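4.2 Le poste de débarrassage assisté

Chez Vindora, la salle de pause du site de Zunmont sert de terrain d'essai au système Clireo. La pince y saisit les récipients à couvercle ou à bouchon (figure 3), une tâche confiée jusque-là aux agents de service.
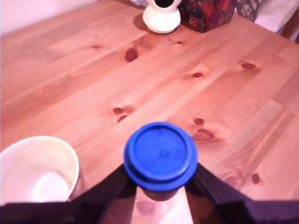 Zunmont, août

Les 15 agents de l'équipe ont été suivis pendant 7 semaines, au cours desquelles 1239 prises ont été relevées. Le travail ne disparaît pas – il se déplace vers la surveillance et la reprise des échecs.

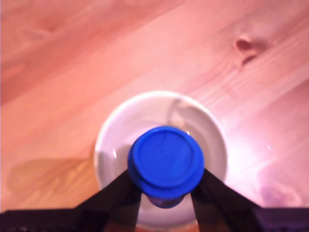
Deux agents par service restent affectés au poste. Ils déclarent porter moins, mais se disent plus souvent interrompus.

Figure 3. Travail sur table avec le système Clireo, site de Zunmont.
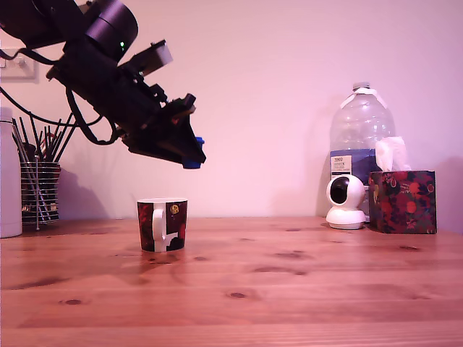

Ces interruptions ne figurent pas dans la fiche de poste, rédigée avant l'essai. La question de leur reconnaissance est reprise en section 5.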